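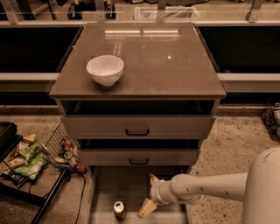 Fig. 1. Three-drawer unit, bottom drawer fully extended.

FM204 Furniture and Fittings: Materials and Testing
Handout 8: Stability of free-standing storage units

1. Scope

These notes cover the overturning of small storage units under their own weight and under load on an open drawer. Wall fixing is dealt with in the September block. Bring the Rellton data sheet to the practical; it will not be reprinted.

2. Definitions

Carcass: the fixed body of the unit, without drawers.
Extension: the horizontal distance a drawer front has moved from its closed position.
Tipping line: the line on the floor through the front feet, or the front lower edge where there are no feet.
Restoring moment: the weight of all parts behind the tipping line, each multiplied by its distance from that line.
Overturning moment: the same sum for all parts and loads in front of the line.

The unit is stable while the restoring moment is the larger. At equality it is on the point of tipping and should be recorded as a fail.

3. Effect of extension

As a drawer is drawn out its centre of mass moves forward by the extension. For an empty drawer on half-extension runners the centre of mass usually stays behind the tipping line, and the drawer still contributes to restoring, though less than before. Full-extension runners carry most of the box past the line. Height does not enter the static calculation while the unit stands level on a hard floor. It enters as soon as the floor slopes or gives.
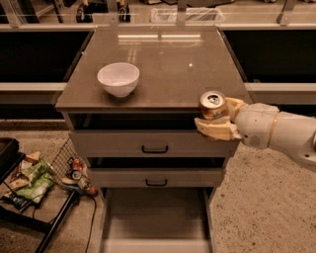 Superimposed load is treated separately from drawer load. A load on the top acts at the point where it rests, so its position must be measured from the tipping line and entered with the correct sign. A bowl standing on the left half of the top, near the front edge, gives a short lever arm in the front-to-back direction and a longer one from the centre line side to side. For light objects both may be neglected. The Amaral method places every top load at the front edge, which overstates the risk slightly and saves a measurement.

4. Worked case

Iritz pattern unit, depth 799 mm overall, no feet. Closed mass of carcass and drawers taken from the data sheet. One drawer is extended and loaded with 8 kg at the inside face of the drawer front. Proceed as follows.

(a) Find the restoring moment of the carcass and closed drawers.
(b) Add or subtract the moment of the open drawer according to the side on which its centre of mass lies.
(c) Find the overturning moment of the load.
(d) Take the ratio of restoring to overturning. The Pukosbridge workshop accepts a ratio of 2 or over for course pieces.

Repeat with all drawers extended. Interlocks are to be ignored. Answers to one decimal place, written sheets in by 17th July.

5. Soft floors

Carpet compresses more under the front edge than the back once a drawer is open. The carcass leans, and the centres of mass of the upper parts move forward in proportion to their height. Allow for this by measuring the lean with the unit loaded.

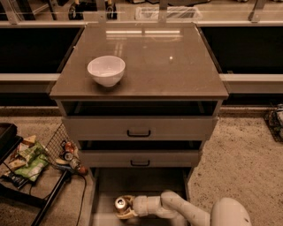
6. Sources of error

Runner play, unequal feet and loads that slide during the test. State which were checked. See also sheet 17.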